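Grout on tile countertop keeps going gray, seal it or regrout?

Posted by Kwesi Opoku

We moved into a place built in 1983 and the kitchen still has a white tile counter with the rounded trim tiles along the front edge. The tiles are fine. The grout is not. I scrub it with baking soda and a toothbrush and it looks good for a couple of weeks, then it goes gray again, worst over the dishwasher where we keep the dish mat.

The backsplash is square white tile too and that grout has stayed clean, so I assume it has to do with water sitting on the counter.

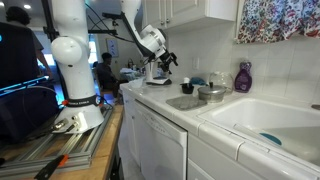
I would like to keep the tile if I can. A local shop, Stedemitz, quoted me 3000 dollars for a new solid top, and I don't want to spend that this year. Is it worth sealing the old grout, or do I have to dig it out first? Has anyone used the Fisier sealer?

Kojo Ankrah

Dig it out where it's bad and leave the rest. I did mine two years ago. Get a hand grout saw, not a power tool, or you will chip the edge trim, and those pieces are hard to match. Take out at least two thirds of the depth of the tile, vacuum the joints, then put in an epoxy grout. It costs more and sets fast, so mix small batches. Epoxy doesn't need sealer.

If you use regular cement grout, wait the time it says on the bag before sealing. Put on two thin coats and wipe the tile after each one. Plan on doing it again every year or so over the dishwasher, where the steam comes up when you open the door.

Also pick up the mat at night and stand it in the sink. Mine used to stay damp underneath all day.

Yayra Wumbei

I just used a grout pen. Looked fine for six months.

Satish Bajpai

Check the joint between the counter and the backsplash before you do anything else. That one should be caulk. If somebody filled it with grout it will be cracked by now and water gets behind it. Haven't tried Fisier. I have used the Bonsu one and it was OK, a little smelly, open a window.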